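Newsletter of the Tudose Street Repair Table
May 30, 2025

From the workbench: small screws, plastic parts and patience

Dear neighbors and friends of the table,

In April we had 19 people at our open afternoon, and more than half of them brought something made of plastic and held together with small screws. There were toys, a kitchen timer, two lamps and a pencil sharpener from Dwynwen Bevan which she has owned since her school years. I promised to write down what we discussed about screws, so I do it now, as well as I can.

The first thing is to choose the right bit. Many people take the bit which goes into the screw and stop looking. But a bit can go in and still be too small, and then it turns inside the head and eats the corners. Push the bit into the screw by hand and try to move it from side to side. If it moves a lot, take the next size. In the Gadik box on our shelf the bits are sorted by size from left to right, and I ask you kindly to put them back in the same order. Last month I spent a good part of my evening on this.

The second thing is the speed. Zamfira Pîrvu showed us her way, and I have used it since then. She starts every screw with the fingers, two turns backward until she feels a small click, and then forward. The click means that the screw has found its old thread. Only after this she takes the electric tool. In plastic a new thread is cut very easily over the old one, and after three or four times there is nothing left for the screw to hold.

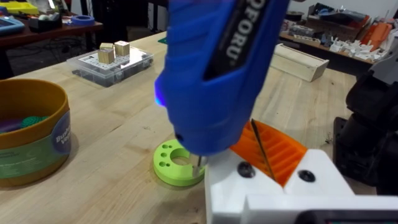 Round parts are more difficult than square ones, and I had many questions on this subject. A square cover stays where you put it, but a round one wants to turn together with the screw. My advice is to lay it flat on the table and hold the rim with the other hand, far from the bit. With a ring like the lime-green one, which is open in the middle, there is less surface to press on, so a piece of thin rubber under it is a good help. Keep the electric screwdriver straight up. When it leans, the screw goes in crooked and you see it only at the end. Please do not tighten one screw completely before the others are in. Put all of them in halfway, then go across from one side to the other, and finish with a quarter turn by hand.

About the batteries: our two Nellier screwdrivers now have their own charging place beside the window. Please return them there with the switch in the off position. One of them was left on under a cloth and was empty the next morning.

We also bought 200 short screws for plastic from the shop on Zirna Lane. They are in the flat tin with the yellow paper on the lid. If you use the last ones of a size, leave the empty bag on top so that I know what to order. Four magnetic dishes are still missing from the drawer. Maybe somebody took them home by mistake, and I will be glad to have them back without any questions.

The next afternoon begins at 2 o'clock, and there are 9 places at the bench. Write your name on the sheet near the door, and also what you will bring, so we can prepare the tools. Zamfira will bring her spare set of hand screwdrivers.

With kind regards from the workbench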